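Ticket 1105, Zou two-arm unit, Akodville site
Opened: June 2018
Status: watching

Fault: right gripper stops responding partway through a run. Left gripper fine. Restart clears it, then it comes back.

Log shows 1,105 dropped messages on the right channel, 2 on the left. Supply voltage normal on both.

Swapped the channels at the Hemico controller. Fault stayed with the right arm, so the controller is OK. Reseated the connector on the right housing and ran 100 open/close cycles with the arm still. No drops. Ran again with the wrist turning and got drops within eight cycles.

Looks like strain on the cable where it enters the connector. The cable loops up over the housing and comes down on the right side.
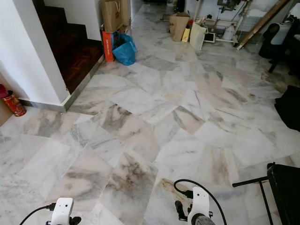 Gave the loop more slack and tied it off lower on the arm. Repeated the 100 cycles with the wrist turning, no drops. Left side not touched.

Replacement cable requested from Bevo, expected in August. Until then, check the tie before each run and don't pull on the loop when moving the unit.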